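Speaker notes: Wiping down and resetting a shared bathroom
Yoon-hee Myung, November

Opening (2 min)

Introduce self. Housekeeping standards, Tanberg serviced flats. Talk runs 28 minutes with questions at the end. Handout is on the chairs; the Skoltilon checklist is on the back page.

State the scope early. The talk covers the vanity top, the basin and the items that live on them. It does not cover the shower, the floor or the toilet. Jong-dae Won takes those after the break.

Slide 1: Why the vanity

Last year's inspection round covered 119 flats and produced 446 written remarks. The vanity accounted for more of them than any other fixture. Most were minor: residue at the drain, a ring under a cup, smears on the tap. All are quick to put right and all are noticed by guests within the first few minutes.

Pause. Ask who in the room has had a remark about a tap. Expect most hands.

Slide 2: Cloths

Colour coding. At Tanberg pink is for the basin and surrounding top only. Other sites use other colours; the principle is the same. Stress that a colour scheme works only if it is written on the trolley as well as in the manual.

Pile. A fluffy cloth picks up hair and dry dust well and is poor at finishing chrome. A flat-weave cloth is the reverse. Staff should carry both. If only one is available, use the fluffy one first, rinse, wring hard, and accept that the tap will need a second pass. 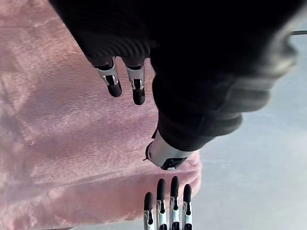

Slide 3: Folding and load

Fold in half, then in half again. Eight usable faces, counting both sides. Turn to a new face when the current one drags or marks. Do not work with a bunched cloth on a patterned top; the pressure is uneven and the streaks follow the bunching.

Damp, not wet. Test: squeeze over the basin, no drip. Farah Tuhumury has a demonstration for this with two cloths and a kitchen scale. Skip it if running late.

Washing: separate load, no softener. Softener coats the fibre and the cloth then pushes water about instead of lifting it.

Slide 4: Order of work

Read the list aloud, slowly. People write it down.

1. Lift everything off the top. Cup, soap, tubes. Put them on a clean towel, never on the cistern.
2. Dry pass first, back to front, to collect hair and lint.
3. Damp pass on the top, same direction.
4. Front edge. A thick squared edge has a lower arris that is nearly always missed. Run a finger along it under the cloth.
5. Tap, base first, then spout.
6. Basin walls, corners, floor of the basin, drain last.
7. Dry the tap and the drain.
8. Return the items.

Likely question: why the drain last? It holds the most residue. Anything wiped after it with the same face of the cloth will carry that residue along.

Slide 5: Grey marble patterns

Veined surfaces hide dirt. White and pale grey veining is close in tone to dried toothpaste and to limescale, so looking straight down is unreliable. Crouch until the light rakes across the top. Kyung-hwa Cheon's team at Flarnell does this check with a torch held flat to the surface and has had good results.

Real marble: neutral cleaner only, no vinegar, no descaler. Printed or cast tops tolerate more, but if staff cannot tell which they have, they treat it as marble. Do not get drawn into identification here — it can take up the whole question period.

Slide 6: The basin

White glaze is the opposite case. Every speck shows. A single dark speck beside the drain is enough to earn a remark. Rinse, then look again once the water has cleared.

Rounded inner corners are easier than square ones, but the cloth tends to bridge them. Use a fingertip through the cloth.

Black taps: no abrasive, no scouring pad. Coating damage cannot be polished out. Chrome drains: dry them, or spots form within the hour.

Slide 7: The cup

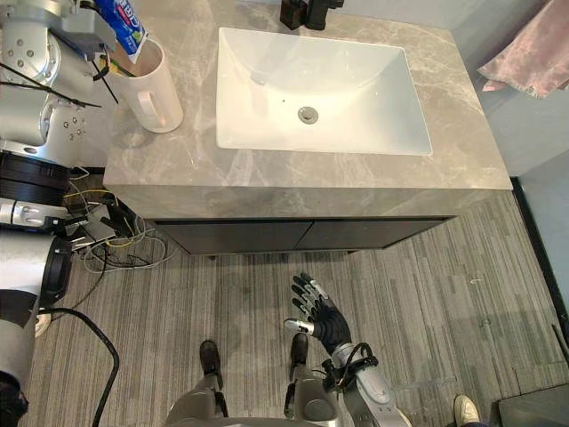
Vanity top with toothpaste kept in a white handled cup beside the basin.

A cup with a handle is acceptable. Tubes stand in it better than they lie on the top, and one item is quicker to lift than four. Points to make:

- Empty and rinse it at each change of guest.
- Dry the base before it goes back. A wet base leaves the ring.
- Keep it clear of the basin rim, a hand's width at least.
- Turn the handle outwards so that it can be lifted without touching the rim.

In occupied flats staff move the guest's things once, and return them to the same place. If a cap is off, leave it off.

Slide 8: Time

Target is 7 minutes for the vanity, including the cupboard doors below. New staff take about twice that in their first week. Hamdia Alemayehu has the training sheets and will take names at the break.

Cupboard doors: wipe the centre seam and the top edges. Dark brown finishes show drips running down from the top, so do these after the counter.

Questions, then hand over to Jong-dae.

Related talks
Shower screens and seals — Jong-dae Won
Trolley layout for small lifts — Farah Tuhumury
Torch checks in practice — Kyung-hwa Cheon
Linen counts at Yeo — Hamdia Alemayehu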